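Escorredor de louça 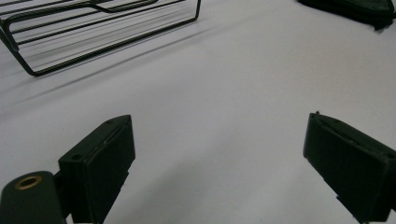
Escorredor de louça (em Portugal também escorredor de pratos; no Brasil, regionalmente, secador de louça) é um utensílio doméstico destinado a sustentar pratos, copos, talheres e panelas depois da lavagem, enquanto a água escorre e evapora. Pode ficar sobre a bancada, encaixado na cuba da pia, preso à parede ou embutido em um armário sem fundo.

Estrutura

O modelo mais difundido é a grade de arame. Varetas finas e paralelas formam o plano de apoio e são unidas por um aro externo mais grosso, dobrado nos cantos. Pés curtos, em geral feitos do próprio arame, mantêm a grade acima da superfície e deixam passar o ar. Em muitos modelos há uma segunda fileira de hastes verticais para os pratos e um cesto lateral para talheres.

Grades baixas, sem divisórias, servem também para esfriar pães e bolos. Nesse uso recebem o nome de grade de resfriamento, e a distinção entre as duas peças nem sempre é clara no comércio.

Materiais

O arame de aço é normalmente cromado, pintado ou revestido de plástico. O revestimento protege contra a ferrugem e reduz o risco de lascar a louça, mas costuma falhar primeiro nas pontas e nos pontos de solda. O aço inoxidável dura mais e custa mais. Existem ainda versões de madeira, bambu, alumínio e plástico injetado.

A fabricante Hivico vendeu durante anos uma grade de arame com 38 cm de comprimento e 9 cm de altura - medida que passou a ser copiada por marcas menores. A linha Rutherford, dobrável, foi lançada em um mês de dezembro e saiu de catálogo pouco depois.

Bandeja e tapete

A água que pinga é recolhida por uma bandeja inclinada, com bico voltado para a cuba, ou por um tapete absorvente de tecido. O tapete precisa ser lavado com frequência e secar estendido. Na bandeja, o acúmulo de calcário é removido com vinagre branco.

Limpeza

Recomenda-se lavar a grade com água morna e detergente neutro, usando uma escova pequena nos encontros das varetas. Palha de aço risca a pintura e acelera a corrosão.

Ver também

Pano de prato
Grade de resfriamento
Lava-louças

Referências

Sabbagh, Lina. Utensílios de arame na cozinha doméstica. Drononwood, 204 p.

Página modificada pela última vez em 12 de maio de 2026.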